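# Looking after the gripper on our small arm

In August I became the person who takes care of the arm at Kuvthorpe. I am not a technician by training, so I write my routine down, partly for me and partly for whoever does it next.

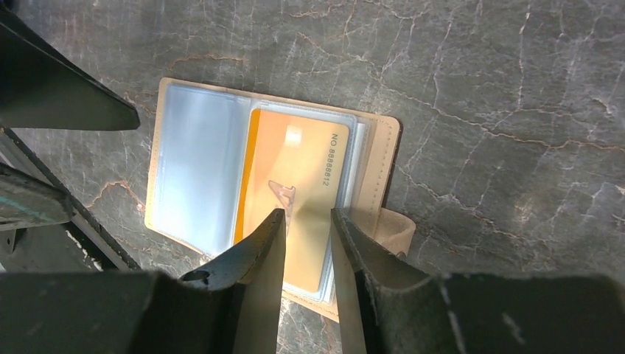

## Before I touch anything

The arm spends most of its day with thin, flat things such as card holders with plastic sleeves. These are harder than boxes. If one finger is a little higher than the other, it pushes the holder away instead of taking it. So when the grasps begin to go wrong, I look at the fingers first and at the software later. I lost two evenings before I learned this order.

I park the arm, press the stop and switch off the power at the wall. Then I wait 5 minutes with a cup of tea.

## Cleaning the fingers

Our fingers are dark, with scuffs on them, and the gripper body has scratches too. I do not try to polish these away. What I care about is the inner faces, where the grip happens. I wipe them with a soft cloth and a little alcohol, always from the base to the tip. The cloth is a Poltex one, which leaves no fluff behind.

After that I pass my fingernail slowly along each tip. If it catches on something, I take the finger off and smooth the place with fine paper.

## Putting back and checking

The screws must go in by hand first. I tighten them a little on each side, in turns, and I finish with the small torque key. In my first month I tightened one side completely before the other, and the finger sat crooked for a whole afternoon.

For the check I close the gripper at 50 percent speed on a strip of paper. The paper should be held along the full width of the tips. When I can pull one corner out easily, I loosen the screws and begin again.

Then I run 60 grasps on the card holder with the strap open, changing its angle by hand between them. I write every miss in the Dasosness log, together with the angle. Two misses I accept. With more than that, I go back to the paper strip.

Next I want to learn how to replace the cable at the wrist, for which I still have to order the clips.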